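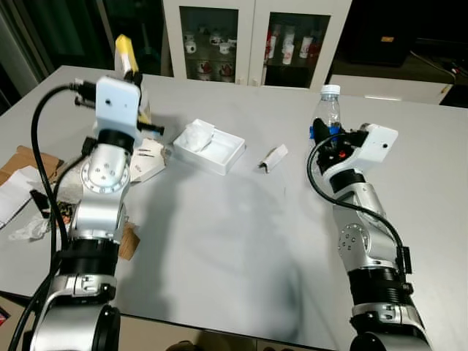 Kirkel, 29/11/2004

Pekberg adds four wall panels to Reinholz series

Pekberg will release four new relief panels in its Reinholz series of decorative wall art in December. The panels were designed by Béla Major and are cut from birch board, sealed on both faces and finished by hand in copper leaf over a dark red base coat.

Each panel measures 900 mm by 60 mm and is supplied unframed. Two steel hanging plates are fixed to the back, allowing vertical or horizontal mounting. A set of four may be hung edge to edge to form a continuous pattern.

The edition is limited to 1,718 panels, individually numbered on the reverse. Leaf coverage varies slightly between pieces.

The Clanon frame, in matte black or natural ash, is available separately. Panels should be dusted with a dry cloth and kept out of direct sunlight. Trade price lists are available from the Pekberg sales office in Kirkel.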